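Villanueva Facilities Support
Ticket 826
Subject: Bench unit does not complete "clear and sort" routine
Site: Brudesport workshop, mural room
Priority: Medium
Status: Open, awaiting supplier response
Opened by: Fadi Atallah
Assigned to: Thodoris Vasilakis

Summary of issue

The bench unit supplied by Busolitz was accepted for a trial of light domestic and shop-floor duties: clearing utensils from a work surface, returning packaged stock to shelving, and placing tall items upright in a holding area. The unit completes the stock task to an acceptable standard. It does not reliably complete the other two. The site has asked whether the remaining duties should be returned to staff for the balance of the trial.

Steps to reproduce

Load the clear and sort routine from the controller. Place mixed items on the work surface, including at least one fork and one tapered item. Start the routine with room lighting at its normal daytime setting. The fault usually appears within the first 7 picks.

Expected behaviour

Each item is grasped, lifted clear and placed in its assigned position without operator assistance.

Observed behaviour

Flat cutlery is located correctly but the fingers close above the handle. The unit reports a successful grasp and travels to the drop point with nothing held. Tapered items are grasped, then rotate in the fingers during the lift. On two occasions the routine was stopped by the operator before the item could strike the shelf.

Log entries

Entry 1, F. Atallah
Fault logged following the morning run. Of 143 attempted picks, 16 required a person to step in. All but one involved cutlery or a tapered item. The power supply was checked and the controller restarted, with no change.

Entry 2, T. Vasilakis
Finger pads inspected and cleaned. Light wear noted on the inner face of one pad; both replaced from stock. Grasp force raised by one increment. Tapered items now hold for longer but still turn when the wrist changes angle. No improvement with forks.

Entry 3, T. Vasilakis
Wrist camera recalibrated using the standard card. Calibration passed on the first attempt. The supplier's help desk was contacted and advised that reflections from bright fittings can affect depth readings on thin metal. The site was asked to repeat the run with part of the lighting switched off.

Entry 4, F. Atallah
Run repeated at 3:30 p.m. with reduced lighting. Cutlery picks improved slightly. Staff at the adjoining desks reported that the lower light level was unsuitable for their own work, and normal lighting has been restored. The site does not consider this a workable long-term arrangement.

Entry 5, T. Vasilakis
Agreed. The equipment is required to operate under the conditions in which people ordinarily work, and the trial terms say so. Escalated to Busolitz with the run logs attached. A comparison was also requested from our Feltotside depot, where an identical unit is used for packing. Feltotside handles boxed goods only and has recorded no equivalent fault, which is consistent with our own results for packaged stock. 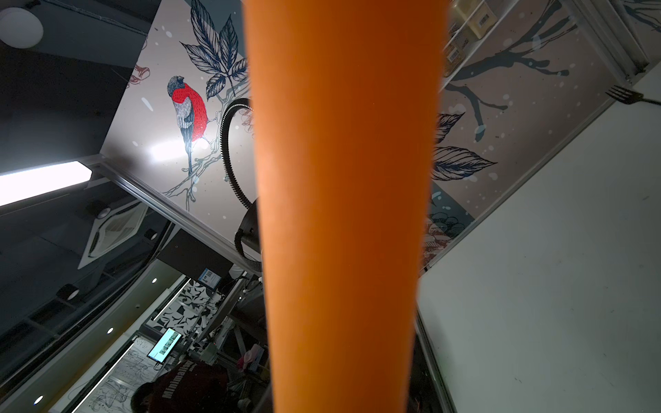

Entry 6, T. Vasilakis
Busolitz has acknowledged the escalation and proposes two changes. The first is a revised approach path for tapered items, with the grasp taken nearer the wide end and the wrist held level until the item is placed. The second is a soft finger insert for thin cutlery. The path revision can be installed remotely. The insert is to be shipped in December.

Entry 7, F. Atallah
Proposal accepted by the site. The supervisor has asked that the following be recorded. The unit saves a modest amount of labour on shelving. On cutlery it currently adds to the workload, as a staff member must remain within reach to correct missed picks. The site would not describe the unit as ready for unattended kitchen or bench duties at this stage.

Interim instructions to site

Continue to use the unit for boxed and packaged stock.
Cutlery is to be cleared by hand until the insert has been fitted.
Tapered items may be run only with an operator at the stop button.
Do not alter the grasp force setting. Further increases may mark softer items.
Record all interventions on the run sheet, including the item type and wrist angle where known.

Next action

Install the revised path and repeat the full run under normal lighting. The ticket is to remain open until the insert has been tested.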